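We use cookies to remember your settings and measure visits. Manage preferences | Accept

Preparing a Gift Packing Table

Guidance for counter staff, revised September

These instructions apply to all gift orders packed at the Pikmont counter. They cover setting up the table, placing the item, and checking the label.

1. Set up the surface

Spread the mat so that it lies smooth across the working area. Printed mats are acceptable. Place finished gift boxes along the left side and leave the middle clear for the order in hand. Ribbons should be tied before a box is moved there.

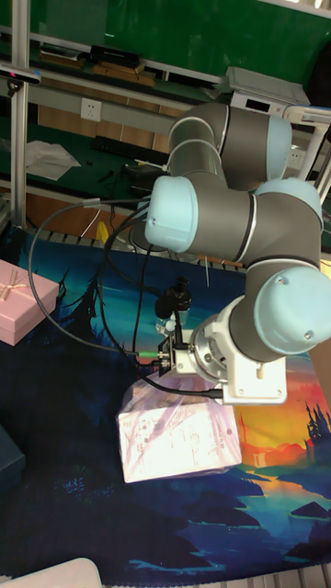 Pink gift box with ribbon at left; bagged package on the landscape mat.

2. Place the item

Set one item at a time on the mat. Items in film or thin wrapping should be handled by the sides. Smooth the lower edge by hand and do not pull on it. Keep a dark pen within reach for the order slip, and cap it when it is not in use. 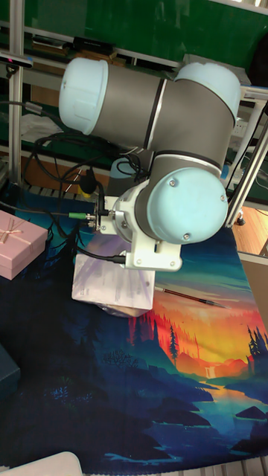
White translucent box with a thin black pen to its right.

3. Check the label

Turn the package so that the printed label faces up and lay it flat. Compare the label with the order slip, line by line. If the two do not agree, return the item to the Usik shelf and notify the shift lead, Liya Hadgu. Do not correct a printed label by hand.

Orders may include up to 5 items. Larger orders are divided between two slips, and both slips carry the same order number.

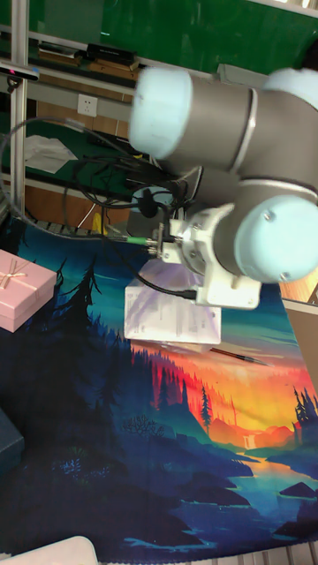 May the ribbon be tied before the label has been checked?
The label is checked first. A ribbon tied over an unchecked package must be removed and replaced with a new length of 18 inches.

4. Close the order

Sign the slip, place it under the lid of the gift box, and move the box to the collection shelf. Wipe the mat with a dry cloth at the end of each shift.

Comments (3)

Veerle Van Hecke
Does the 18 inches include the bow? Ours came out short on the larger boxes.

Tiruwork Gudeta
Veerle, we cut longer for those. The length given suits the small size only.

Yesenia Grajales
Please add a section on tissue paper.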